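Cilo cell

The Cilo cell is a tabletop robot workstation used for pick-and-place practice and grasp testing. It was designed by Adalberto Moura at the Vidia workshop in Cabanatuan and consists of a single overhead arm, a two-part gripper assembly, a wooden work surface and a clear acrylic enclosure. The cell is operated with small household objects and toys of mixed shape and softness, which are moved between the table and a container. A second cell built to the same drawings is in use at Unen.

Layout

The arm hangs above the work surface, which leaves the full tabletop free for objects. Acrylic panels enclose the table and keep dropped items inside the reach of the arm. Power and signal cables leave the upper housing toward the rear, and a thinner cable serves the wrist. The wrist cable is left with a slack loop so that it does not pull tight when the wrist turns.

The gripper is bolted to a wide mount at the bottom of the wrist. An open frame under the mount carries the fingers, which point straight down when the arm is at its working height.

Setup

Setting up the cell begins with leveling the table. The arm is then sent to its home position and lowered over three reference points on the surface. The height at each point is entered in the controller, and the finger tips are checked for clearance with the gripper closed. A tip that touches the wood is raised in small steps until a sheet of paper slides under it.

Objects are placed by hand while the arm is stopped. Soft and hard pieces are normally set out together, some of them close enough to touch, so that the clearance around the fingers can be checked along with the grip.

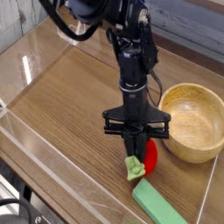

Why does the wrist cable need slack?

The wrist turns farther than the rest of the arm during a pick, and a tight cable would load the connector on every turn. A loose loop takes up the movement. It should be long enough for a full turn in both directions and short enough to stay clear of the fingers.

Maintenance

The service interval is 306 hours of running time. At each service the mount screws are tightened, the fingers are wiped with a dry cloth, and the cables are checked for flat spots and cracks. The acrylic is cleaned with water and mild soap. Alcohol and glass cleaner are not used on the panels, as both can leave fine cracks near the screw holes.

The finger pads wear faster than any other part. In the log of the first cell, the original pads were replaced at 1,603 picks and the second set at 3,392. Pads are changed in pairs, and the height check is repeated afterward.

Common faults

A gripper that closes off center usually has a loose screw in the frame. Drift in height is most often traced to the table, which moves slightly with changes in humidity, and is corrected by repeating the three-point check. Intermittent loss of the gripper signal points to the wrist connector. The connector on the Cabanatuan cell was replaced on Wednesday, December 11, 2024, and the loop was lengthened during the same repair. The Unen cell received the longer cable in January.

See also: Gripper calibration; Cable management; Machine guarding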